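5.3 Checking a grasp result before you believe it

Caution: The Tirdale score sheet marks a grasp as good when the fingers stop closing. We don't trust that by itself, and neither should you.

1. Load the kitchen room and set the seed to 33.
2. Run the policy for 798 steps.
3. Save both gripper views and the body view.
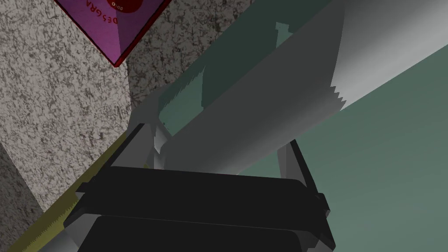
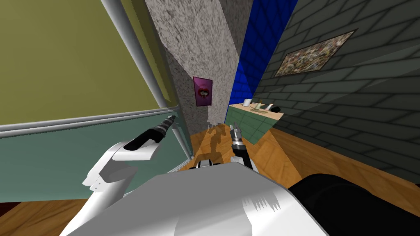
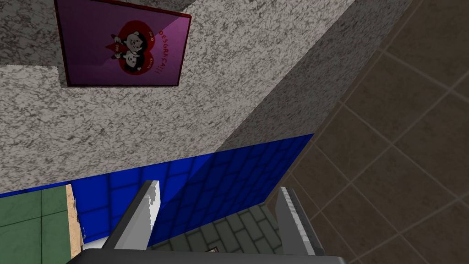 Simulator renders, all with a gripper in view.

Does a high score in the simulator mean the method will work on a real arm?

It's weak evidence at best. Contact and friction are simplified, and a policy can learn to lean on that.

4. Repeat with 4 new seeds. Report the worst run beside the average.
5. Change the wall colours and run again.

Note: Lizelle Mahlangu's 1787-run table used a single room layout. Don't quote it as a general result.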